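Print this page | E-mail this to a friend

Nakum Check-In Kit for Couples, reviewed after a winter of using it

My husband and I have been married long enough to own two half-finished marriage workbooks and one app neither of us remembers the password to. So I came to the Nakum kit with low hopes and a birthday gift card. We started it in January and we're still using it, so I figured it was time to write it up.

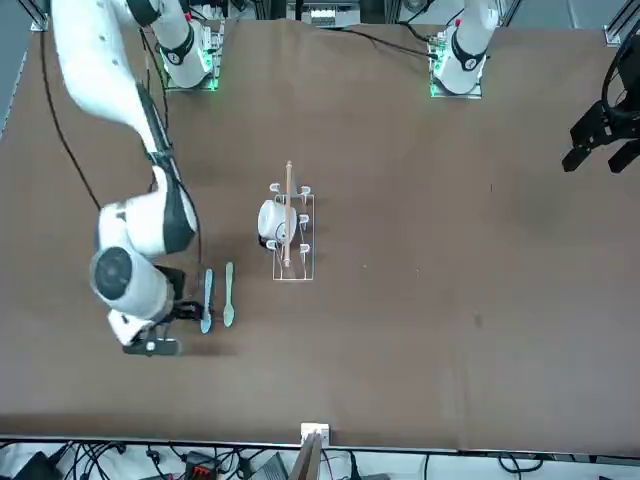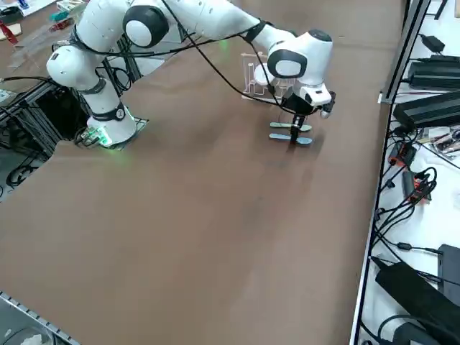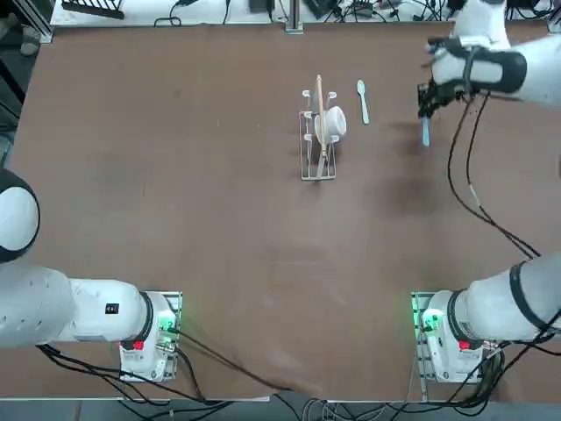 The kit comes in a box the size of a hardcover book, and inside you get 400 question cards, a thin guidebook, two pencils and a timer. The cards are sorted into money, family, time, closeness and what they call "small stuff," and you draw one card each per sitting. The timer is the part I expected to hate. It's a little puck you set between you, and while one person has the floor it gives off a small green glow, a lot like the green light at the base of the white arm in the second picture, and then it goes dark when it's the other person's turn. There's no beep or buzz. I'm a big interrupter (my whole family is, Thanksgiving is a contact sport) and having that light on in front of me has shut me up more times than I'd like to admit!

We do ours after dinner, usually around 8:30, once the dishwasher is going. The guidebook says twenty minutes. Ours have run anywhere from ten minutes to the night we drew "What did your parents fight about?" and looked up to find it was almost midnight. That one card was worth the price to me. I'd known this man for years and had never heard the story about the boat.

Now the cards themselves. The money ones are the best of the bunch, plain and specific. "What's a purchase you felt you had to explain?" is a great question and it got us talking about a grudge from our first apartment that I thought was long dead. Family is nearly as good, especially if you have in-laws in town. Time is fine. Closeness is where it gets a little greeting card for my taste – lots of sunsets and "describe our love as a season." We skip those. My husband picked "road construction" and we moved on to the next card.

"Small stuff" surprised me. I figured it was filler, but we've had more laughs out of that section than anything else in the box, and it's also where we finally sorted out who calls the plumber. If you're nervous about doing something like this, start there. The guidebook tells you to start with closeness and I think that's a mistake, particularly if one of you got talked into it.

About that guidebook. It's short and you'll read it once. There's a decent page on how to stop when things get heated, and a page of example conversations between two people who have never been annoyed in their lives. It also keeps sending you to the Surnix app, which is made by the same company and costs extra every month. The app has another 900 questions plus a shared calendar with reminders. We did the free trial. The questions repeated a lot of what's on the cards, just reworded, and the reminders came to both phones at once during a work call. I canceled. You lose nothing by leaving it alone, though if one of you travels a lot it might be handy for that.

A few gripes. The box lid is flimsy and ours has already split at one corner. The pencils are tiny. The card dividers don't have tabs, so after a couple of weeks everything is mixed together unless one of you is the tidy type (we aren't). And the timer takes a flat battery I had to order, when a plain AAA would've been in the junk drawer.

I wrote to Stanby, the company that makes it, about the lid and got a friendly answer the next morning and a new box a week after that. No receipt needed. I can't complain there.

I paid $40 for ours. I've seen weekend retreats that run $2000 before you've even booked the hotel, and I'm sure some of them are wonderful, but we have a dog and a mortgage. We took a stack of cards to Vũ, our regular noodle place, a few weeks ago and went through six of them before the check came. Leave the timer at home if you do that.

One caution. If the two of you are in a really rough patch, I'd see a counselor first. Some of the family cards hit hard and there's nothing in the box to help you with what comes up. For a couple that's doing okay and mostly talks about groceries, I'd buy it again, and I've already bought a second one for my sister's anniversary.

Four stars. It would be four and a half with tabs.

Print this page | E-mail this to a friend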